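Hilo sobre el tocador blanco del dormitorio: recolocación del secador y reparto de cajones. Va por partes, con medidas. 1/

Punto de partida: tocador con espejo ovalado, tablero de 67 cm libres entre los laterales del espejo y un único cajón útil. El secador vivía en el suelo, enchufado a la regleta. Mala solución por polvo y por tirones del cable. 2/

Primero vacié el cajón grande y lo saqué entero. Las guías Tarketti salen levantando el frente unos grados y tirando recto. Si se tira en diagonal, la rueda trasera se come el rebaje de la madera. Lo sé por el otro cajón, el pequeño. 3/

Fondo aspirado y pasada de paño apenas húmedo. Quedan unas marcas que no salen con jabón neutro. No voy a lijar: el tablero del fondo es fino y prefiero marcas a un agujero. 4/

El secador, pequeño, con boquilla gris oscuro. Cabe tumbado en el cajón solo si el cable va plegado aparte. Enrollado al cuerpo no cierra: sobran 6 mm de altura. Medido dos veces. 5/

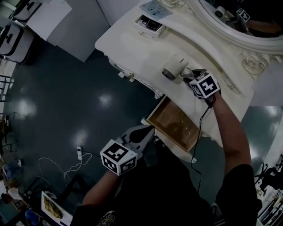 Ulus: enrollar el cable al cuerpo lo acaba partiendo justo a la salida del mango, aunque cerrase el cajón. Mejor lazadas anchas y una cinta de velcro.

Correcto, y es lo que hago ahora. Lazadas de un palmo, velcro a media altura, sin doblar los primeros centímetros desde el mango. Por ahí murió el anterior. 7/

Encima del tablero se queda la cajonera blanca pequeña. Es una Flamska, modelo 1203, y tiene un fallo conocido: el pomo se afloja. Una gota de fijador de roscas de fuerza media y arreglado. Fuerza alta no, que luego no hay quien lo quite. 8/

Reparto definitivo del cajón grande, de izquierda a derecha: secador, cable plegado, cepillos. Separadores de cartón pluma cortados a 19 cm. Sin pegar, entran a presión. Los compré de plástico y los devolví — bailaban. 9/

Pendiente: la regleta. Sigue en el suelo, con los cables blancos hechos un nudo hacia la izquierda. La idea es fijarla bajo el tocador con dos escuadras, por detrás del faldón ondulado, donde no se vea de pie. No pienso taladrar el faldón, que es talla y se astilla. 10/

Para el espejo, bastoncillo seco en las rosas del marco y nada de limpiacristales pulverizado directamente. El líquido se mete entre la talla y la luna y mancha el azogue. Se pulveriza en el paño. 11/

Me preguntan por el secador en caliente: al cajón va frío. Lo dejo un cuarto de hora sobre el tablero, con la boquilla sin tocar nada, y después se guarda. Desenchufado siempre — también mientras se enfría. 12/

Cuando tenga puestas las escuadras subo las cotas del taladro. 13/13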